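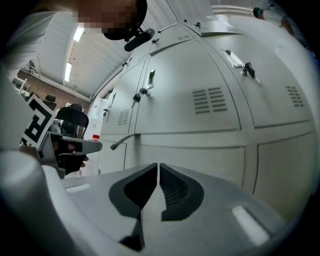

4.2 Zeitverluste zwischen Erstmeldung und Alarmierung

Die Auswertung beschränkt sich auf medizinische Notfälle an Bord von Handelsschiffen, bei denen die Erstmeldung über Sprechfunk oder Satellitentelefon bei der Leitstelle Hesville einging. Einsätze mit vorheriger funkärztlicher Beratung wurden getrennt erfasst und gehen in Abschnitt 4.3 ein. Nach Bereinigung verblieben 73 Fälle, deren Funkprotokolle vollständig transkribiert vorlagen. Als Zeitverlust gilt die Spanne vom Ende der ersten verständlichen Lagemeldung bis zur Alarmierung des Luftrettungsmittels. Anflugzeit und Windenvorgang bleiben unberücksichtigt.

Der Median dieser Spanne lag bei 19 Minuten. Die Verteilung ist rechtsschief. Lange Spannen traten gehäuft auf, wenn die Position des Schiffes mehr als 300 Seemeilen von der nächsten Station entfernt war und ein Zwischenstopp zur Betankung geplant werden musste. Ein Teil der Verzögerung ist damit planungsbedingt und durch eine veränderte Gesprächsführung nicht zu beeinflussen. Das in Abb. 4 dargestellte Ablaufmodell weist diesen Anteil gesondert aus.
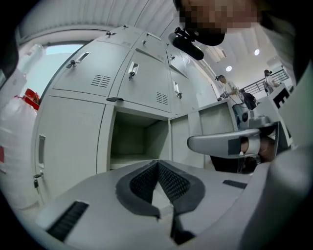 Iraís Aguirre

Für die übrigen Fälle wurde die Gesprächsstruktur nach dem Schema von Meléndez kodiert. Das Schema unterscheidet Angaben zum Patienten, zum Schiff und zur Umgebung; Rückfragen werden der Kategorie zugeordnet, deren Inhalt sie betreffen. Die meisten Rückfragen entfielen auf den Patienten, und zwar auf Schmerzbeginn, Vormedikation und Gehfähigkeit. Angaben zum Schiff – Kurs, Fahrt, freie Decksfläche – wurden dagegen in der Regel schon mit der ersten Meldung übermittelt. Dies entspricht der Ausbildung der meldenden Offiziere, die nautische Angaben routinemäßig, medizinische jedoch selten abfragen.

In der Leitstelle Rornville wird seit Januar ein zweiteiliger Abfragebogen verwendet, dessen medizinischer Teil der Besatzung vorab elektronisch zugestellt wird. Lag der Bogen ausgefüllt vor, verkürzte sich der Median auf 11 Minuten. Der Vergleich ist nur eingeschränkt belastbar. Rornville betreut ein küstennäheres Gebiet, und die Zuordnung zum neuen Verfahren erfolgte nicht randomisiert. Zudem wurde der Bogen bei bewusstlosen Patienten meist nicht genutzt, so dass die schwersten Verläufe in dieser Gruppe unterrepräsentiert sind.

Die Zeitstempel beider Leitstellen wurden mit dem Protokollsystem Boltell erzeugt. Da Rornville den Alarmierungszeitpunkt manuell bestätigt, Hesville ihn hingegen automatisch setzt, wurden die Rornviller Werte anhand der Tonaufzeichnung nachgeprüft. Abweichungen unterhalb einer Minute wurden nicht korrigiert. Bei widersprüchlichen Angaben galt der Beginn des Alarmierungsgesprächs als maßgeblich. Sprachlich bedingte Wiederholungen – etwa beim Buchstabieren von Arzneimittelnamen – wurden nicht als eigene Rückfrage gezählt.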